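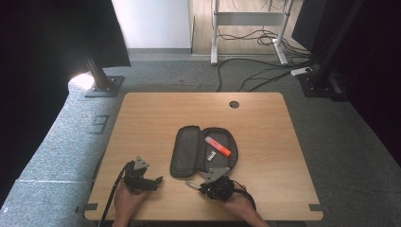
El estuche vuelve a la mesa

Durante unos años pareció que el estuche de cremallera era cosa de primaria. Los bolígrafos iban sueltos en la mochila, en el bolsillo de la chaqueta o en un vaso al lado de la pantalla. En la papelería Gorna cuentan otra cosa: en septiembre vendieron 121 estuches, y buena parte se los llevaron adultos que trabajan en mesas compartidas.

La explicación es bastante práctica. Quien no tiene cajón propio necesita recoger todo al marcharse. Un estuche que se abre por completo, como un libro, hace de bandeja mientras se trabaja y se cierra de una pasada a la hora de salir. En los de tipo bolsa hay que meter la mano y rebuscar — y casi siempre sale primero el lápiz sin punta.

El modelo rígido tiene sus inconvenientes. Abierto ocupa el doble, y en una mesa pequeña eso se nota. También pide cierta disciplina con la cremallera: si un rotulador queda cruzado sobre el borde, el cierre se atasca en la curva y acaba por deformar los dientes.

Qué meter dentro es donde más se falla. En el espacio de trabajo Hetier, con 30 puestos, propusieron a sus usuarios vaciar el estuche y volver a llenarlo solo con lo usado en los últimos 7 días. La mayoría se quedó con muy poco: un bolígrafo, un marcador fluorescente, una goma, a veces un lápiz. Fuera quedaron capuchones sin dueño, clips abiertos y tres o cuatro bolígrafos de propaganda que ya no escribían.

Para los marcadores conviene guardarlos tumbados y comprobar el capuchón antes de cerrar. El naranja y el amarillo manchan el forro con facilidad. Un paño húmedo con jabón neutro quita la marca si es reciente; pasado un mes ya cuesta bastante más.

La goma, mejor en su funda de cartón. Suelta, recoge grafito del fondo y luego ensucia el papel.

En cuanto a precios, los estuches rígidos sencillos se encuentran por poco más de 9 euros. Gris oscuro y negro son los que mejor disimulan el uso.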